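Bellberg 驾驶台遮阳罩（Motard 系列）
型号：Surkix 4
库存状态：现货，Tlapale 码头仓库自提或发运

船停在泊位上的时间，通常比船主愿意承认的要长得多。仪表盘不会抱怨，只会在两个夏天之后悄悄发黄，屏幕上长出一层谁也擦不掉的雾。Bellberg 的遮阳罩就是给这段时间准备的。

面料为船用防水帆布，外层抗紫外线，内层是短绒，不刮屏幕。四周穿弹力绳，配 5 个快扣，单人可以装好，前提是风不太大，而这个人又肯先看一眼说明书。罩子顶部留有透气口，潮气有地方去，不至于在罩子底下自己办起温室。

适用于中央驾驶台和侧置驾驶台的动力艇，船长 5 至 9 米。飞桥请选加大款。帆船的舵轮柱不适用，这一点我们每年 9 月都要在电话里重复很多遍。 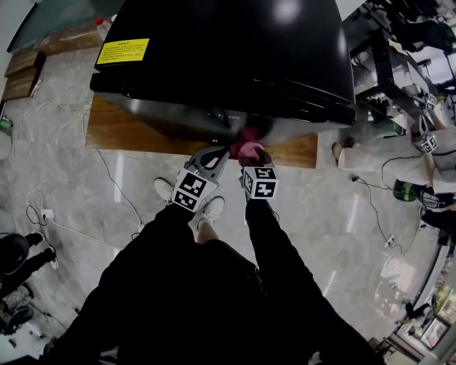

亮面黑色外壳与粉色布块

保养很简单：淡水冲洗，阴干，收进随附的袋子。不要用高压水枪，不要用漂白剂，也不要拿它垫着杀鱼。盐渍可以用软毛刷加中性皂液处理。接缝处的防水胶条每 2 年检查一次，起边了就寄回来重压，只收运费。

颜色有海军蓝、炭灰和米白。米白最好看，也最招海鸥，请自行权衡。

价格：1,930 元（含收纳袋和备用快扣，不含安装）
质保：面料 4 年，缝线 2 年。被螺旋桨卷进去的不在质保范围内，以前有人问过。

定制尺寸请附驾驶台正面和侧面的实测数据，单位用厘米。写“跟隔壁那条船差不多”的订单，会由版型师 Stepan Lysenko 亲自回电，他话不多，但问题很多。定制款确认图纸后开裁，开裁后不退不换。

本页价格更新于2021年5月21日
相关产品：舷外机罩、舵轮套、折叠座椅罩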